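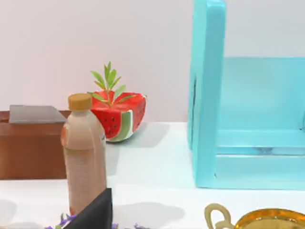 A brown box with a gray lid or panel on top, and a tall plastic bottle in front of it.

Search tips and recipes Go

Removing labels and sticky glue from bottles and jars

Last updated: 2018-02-18

In my family we keep bottles and jars for many years. My mother did it in Grimitz, where the shop was far, and I do it now in Tudutdale, where the shop is under my window. The problem is always the label. The paper comes off and the glue stays, and then dust sits on the glue and the bottle looks dirty even after washing. I have written down what works for me.

First look what kind of label you have. If you scratch the corner with a fingernail and it goes soft and gray, it is paper. If it stretches a little, it is plastic film. The two need different treatment, and I lost a lot of evenings before I understood this.

Paper labels on glass

Fill the jar with hot water from the tap, close it, and stand it in a bowl of warm water with a spoon of baking soda. Wait for half an hour. The heat from inside makes the glue weak and the soda water goes through the paper from outside. Most labels then slide off in one piece. Do not pour boiling water in a cold jar, it can crack.

Plastic film labels

Water does nothing for these. Use a hair dryer on the middle setting and warm one corner until you can lift it. Pull slowly and low, almost flat against the bottle, and move the warm air along with your fingers. If you pull fast, the film tears and the glue remains. On thin plastic bottles keep the dryer moving all the time. I once held it in one place and the bottle got a waist.

The glue that stays

Mix one spoon of cooking oil and one spoon of baking soda to a paste. Rub it on the glue with your fingers, leave it for ten minutes (on old glue one hour is better), and wipe it with a paper towel. Wash with dish soap two times, because the oil also must go. For glass you can use rubbing alcohol on a cloth. On plastic please try the alcohol first on the bottom, some kinds become cloudy. Open the window and keep away from the stove.

I do not recommend the steel wool. It takes off the glue very well and it also takes off the shine.

Caps and smell

Caps hold the smell longer than the bottle. I put them overnight in water with white vinegar, then dry them on a towel with the inside up. If a cap still smells of pickles in the morning, I use that bottle only for watering plants. Bottles that had cleaning products in them I never use for food or drink, even when they look perfect.

New labels

For dry food I write on masking tape with a pencil. The pencil does not run when the hand is wet, and the tape comes off clean if you change it every few months. In the July heat it sticks harder, so I change it before summer. Put the tape near the top, where you will see it also when the jars stand behind each other.

My neighbor in the Ots building uses paper labels and milk as glue. I have tried it. It holds well on glass, and it washes away with warm water.

Vaida Kļaviņa

Filed under: Kitchen, Cleaning, Jars and Bottles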